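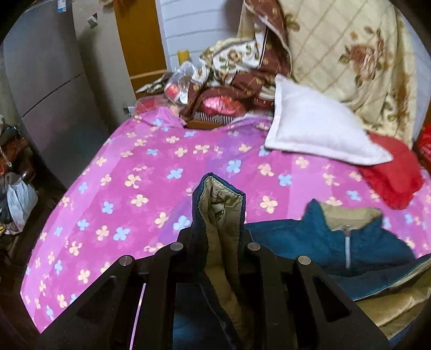 Plavia stops use of Tindar hand-held gripper after pin fault

Plavia informs its customers that it has paused all work with the Tindar hand-held gripper. The tool is used in homes to record how people fold and sort clothes, so that robots can learn the same task.

In October, a pivot pin came out of its joint during a jacket folding session in Jitpraphai. One side of the gripper closed without control and pinched the operator's finger. The injury was light and needed no hospital care.

Plavia has since checked 252 grippers and found 9 with a pin that was not fully pressed in. All come from one production lot of 450 pieces.

"We should have found this before the tools left our workshop," said Kamol Prasertsri, head of product safety. "We are sorry for the pain it caused."

Customers are asked to stop using the gripper and to send it to the Lidside service center. Repair and shipping are free of charge. Rui Figueiredo is the contact for recording teams and for the press.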